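Handheld grippers: buy a pair now or hold off until the budget resets?
2 min read
Posted in July by tusville_bench

We're a small shop in Tusville trying to plan equipment for a tabletop handling project. The quote from Stovus is $3543 for a pair of handheld grippers, mounts and one set of spare pads. Fonby wants less up front but sells the pads separately. My boss wants a number by the end of the month and I don't trust either quote.

What bugs me is the consumables line. Both vendors say the pads last "a long time." How long is that? The jobs we have in mind are dull household stuff, small soft items and thin plastic covers, over and over. 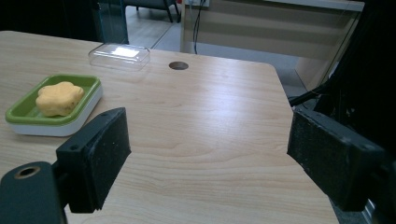
Fuzzy black pads, green and white soap dish, yellow sponge, clear lid.

If the pads wear out in a month, the cheap quote stops being cheap. Has anyone kept real records?

gripe_and_grip wrote:
Fifty bucks a set is what we pay, and we go through more sets than the salesman told us. I'd budget 20 sets for the first year and be happy if you have leftovers. Also ask Stovus what "mounts" means. On our quote it left out the bolts.

correa_fan wrote:
20 sets is crazy. We run Correa pads on a similar setup and changed them twice all year. Buy the pair, skip the spares, spend the difference on a second set of cables.

gripe_and_grip wrote:
Twice a year doing what, though? A sponge gives. A hard plastic lid is another matter — if the pad surface gets slick you'll be chasing it all over the table.

tusville_bench wrote:
That's my worry too. Neither rep would put a pad life in writing. I asked both.

Comments (3)

Bohumila Štěpánek: Rent one for two weeks and log every pad change. Then you have your own number to show your boss.

correa_fan: Renting is money down the drain if you end up buying anyway.

lowbidder: Does Fonby still charge shipping on returns? They did when we sent ours back, and it took a month to get the credit.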